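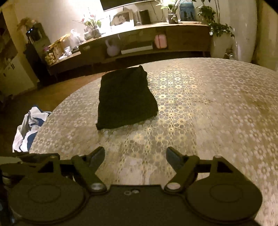 Folded black cloth on the round table.

Timow fender cover and soft tray set: a long-term review
By Aishwarya Kurup
2 Sep 2023

I have been leaning over the fenders of old cars for most of my adult life, and for a good part of that time I used whatever bath towel my mother was ready to part with. Towels slide. They also hold on to every bit of grit you drop on them, and my coupe has a patch on the driver's side where you can read the whole history of one carburetor swap if the light is low enough. So when I finally had the car repainted last December I promised myself I would buy a proper cover, and after a lot of dithering (far more than the price deserved, my husband would like me to add) I settled on the Timow.

The set comes with one large fender cover, a smaller one for the radiator support, and a soft parts tray that is meant to sit in the valley of the engine or wherever you have a flat spot. I paid 113 dollars for it at Muladden, the parts counter I have been going to forever, and they threw in a pair of gloves that were too big for me. I wear them anyway.

Let me start with the grip, as it's the reason anybody buys one of these. The back is a soft, slightly tacky foam, and on a clean fender it stays exactly where you put it. I did a full valve cover gasket job, both sides, with my belt buckle and half my weight on it, and it moved maybe an inch. On a dusty fender it is a different matter! Wipe the paint down first, wipe the foam too, and you'll be fine. I forgot once and had to stop and start over with a damp rag and a bad temper.

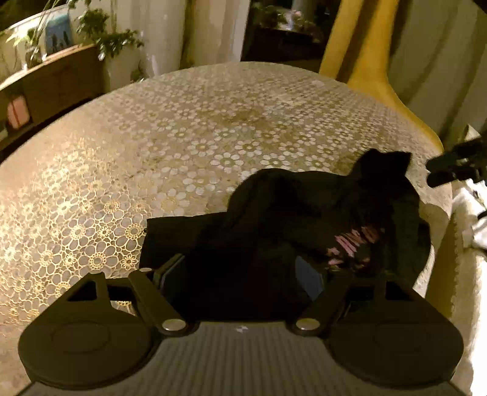 The length is good as well. On my car it runs from the headlight bezel almost back to the cowl, and there is enough drop on the outside to protect the body line when you are standing there in jeans. A friend laid it over the fender of his big sedan and it came up short at the back, so if you have something from the really long years, measure before you order. I wish Timow sold an extra-long one. I have written to tell them so, twice, and got a very polite reply the second time.

The tray I like less. It holds sockets and bolts well enough, but the sides are floppy, and if you pick it up by one corner – as you will, with the other hand full of distributor – everything runs to the middle and over the lip. I have gone back to a muffin tin.

For cleaning, I use dish soap and a soft brush and hang the cover over the garage door rail. Oil comes off. Grease comes off with some persuasion. Undercoating does not, and I now have a brown smear near the logo that I suspect will outlive me.

Before this I had borrowed the Zasetti cover from the Venkataraman garage down the road, which costs 224 dollars and has magnets sewn into the top edge. It is a handsome thing and thicker too, but I never feel easy about magnets near fresh paint, and they do nothing at all for you on a fiberglass front end. If you have a steel car and like a heavy cover, you may well prefer it. For my kind of Saturday tinkering the Timow is plenty, and it rolls up small enough to live behind the seat on cruise nights.

Four stars from me, and it would be four and a half with a stiffer tray. I'm doing the water pump next, so I'll add a note if coolant does anything awful to the foam.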